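Home Posts About Older stuff Contact

Learning to like limes, and other late developments

1/3/26

I gave up marmalade in July and have been insufferable about it ever since. The doctor used the word "borderline" in connection with my blood sugar, and I went home and moved five jars to the top shelf, where I can see them but need a chair.

My sister-in-law Kathleen Dolan believes every craving is thirst in disguise. She drinks hot water with lime in it, all day, out of a flask the size of a fire extinguisher. I tried it for a week. It tastes like washing-up that has been on holiday.
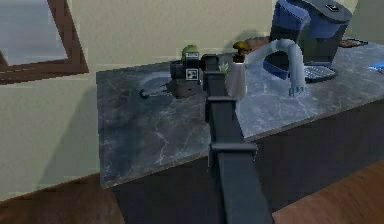

Something green at the back of a marble worktop.

Marmalade, though, had been holding up most of my morning. Without it there was toast, and toast on its own is a building material. I tried peanut butter (fine, but it follows you about all day). I tried a savoury spread called Prustance, which Hsin-yi Liao from work swears by, and which I have since passed on to a neighbour I don't much like.

Then there was the matter of what to do with my hands. I used to make the stuff every winter, roughly 3 kilos of oranges, windows streaming, radio on, every spoon in the house stuck to something. 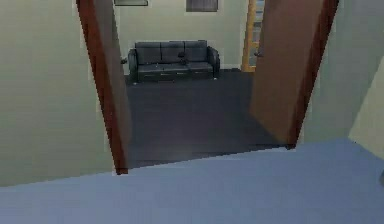 So this winter I made it anyway and gave it all away. Seidu Annan took four jars and returned one with a note saying the peel was too thick. Nhyira Amissah ate hers with cheese, which I thought was showing off until I tried it.

I'm allowed a teaspoon on Sundays, according to a rule I made up myself and didn't mention to the doctor. It is quite a large teaspoon. Kathleen says it belongs in the serving drawer, and she has asked twice now whether I'm drinking enough water.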